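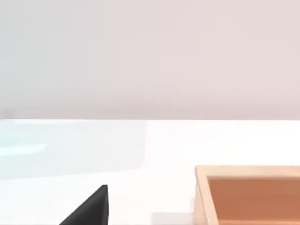

tirofan: Need a wall color for a north facing bedroom, 10 x 12ish. Landlord ok with anything light. Leaning pale pinkish gray like the wall there, goes nicely with a white top. Anyone used Cuswood eggshell?

mopbucket32: Used it. Two coats, drys chalky. Get Wunstead.
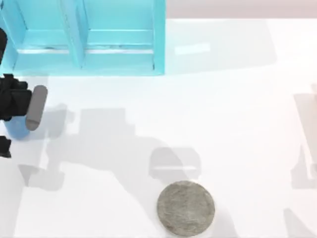

mopbucket32: Also pink grays go muddy in north light. Did my hall, hated it by November.

efthymia_r: Disagree, mine stays warm all day. Depends on your bulbs. Buy a sample pot first, paint a big card, move it around teh room.

tirofan: ok sample pot it is. Budget is up to 300 with rollers

mopbucket32: plenty. still say cream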